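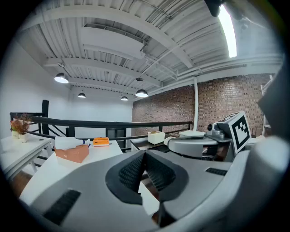 Sisora Building Energy Retrofit
Interim Progress Report to the Ocampo Fund
Prepared by Analyn Magbanua, project engineer
Feb 27, 2022

1. Status

The project is on schedule for the heating and controls work and behind schedule for the air sealing work. Spending is within the approved budget. No change to the grant total is requested. One change to the order of work is requested in section 6.

2. Work completed this period

The old boiler was drained, disconnected and removed. Asbestos testing of the pipe wrap in the boiler room came back negative, so the abatement allowance was not used and remains in the contingency line. The new condensing boiler is set on its pad and piped on the supply side. Return piping is complete except for the final connection at the air separator, which is waiting on a fitting that was shipped in the wrong size.

Zone valves were replaced on the first floor. Two of the existing valve bodies had seized open, which explains the overheating complaints recorded in the original audit. The second floor valves are in the building but have not been installed.

The Wernix controller was mounted and powered. It reads all first floor sensors. Outdoor reset is programmed but not enabled, and will stay that way until the return side is finished and the system has been balanced.

3. Metering

Submeters were installed on the lighting, ventilation and plug load circuits. Readings are logged at 30-minute intervals. The first stretch of data contains a gap caused by a tripped breaker feeding the logger. The logger has been moved to a dedicated circuit. The missing intervals were left blank in the data set and were not estimated.

Overnight plug load was higher than the audit assumed. A circuit check traced 900 watts of continuous draw to the storage area, most of it from a chest freezer and an old dehumidifier that had been left running with its drain blocked. The dehumidifier was unplugged. The baseline will be adjusted in the next report so that this reduction is not credited to the retrofit.

4. Air sealing

This task is three weeks behind. The subcontractor lost a crew to another job and has given a new start date in writing. The delay affects the wall-to-roof joint and the loading door. It does not affect the window work, which is under a separate contract with Zarnia.

The blower door test was repeated before any sealing began, as the grant agreement requires. The result was close to the audit figure. Smoke tracing showed the largest leaks at the roof edge and at abandoned pipe sleeves on the north side. The sleeves were not in the original scope. Zachary MacLeod has priced them as a small addition that can be covered by the unused abatement allowance.

5. Budget

Equipment purchases are complete apart from the balancing valves. Labor for the heating work is running slightly over estimate because of the seized valves and the extra time spent cutting out corroded pipe at the old header. Labor for air sealing is unspent. Around 16 percent of the contingency has been committed, not including the pipe sleeves.

Invoices for the period are attached in the usual order. The Zarnia deposit invoice carries a wrong purchase order number. A corrected copy has been requested and will be forwarded when received. The amount is correct.

6. Request

We ask for approval to complete system balancing before air sealing. The original plan had these in the opposite order. Balancing first will require a second, shorter visit after sealing to reset flows on the perimeter zones. The installer has agreed to include that visit at no added cost. Holding the balancing until the sealing is done would leave the building on temporary manual control for the rest of the heating season.

A written reply by email is sufficient.

7. Next period

Finish return piping and commission the boiler.
Install second floor zone valves.
Enable outdoor reset and record the settings.
Begin sealing at the roof edge, then the loading door.
Review submeter data and issue the adjusted baseline.

The post-sealing blower door test is planned for May. Z. MacLeod will be on site for it, and the Fund's reviewer is welcome to attend. Please give us notice so that the building can be closed to other users during the test.

Attachments: invoices, submeter data file, blower door test sheet, pipe sleeve quote.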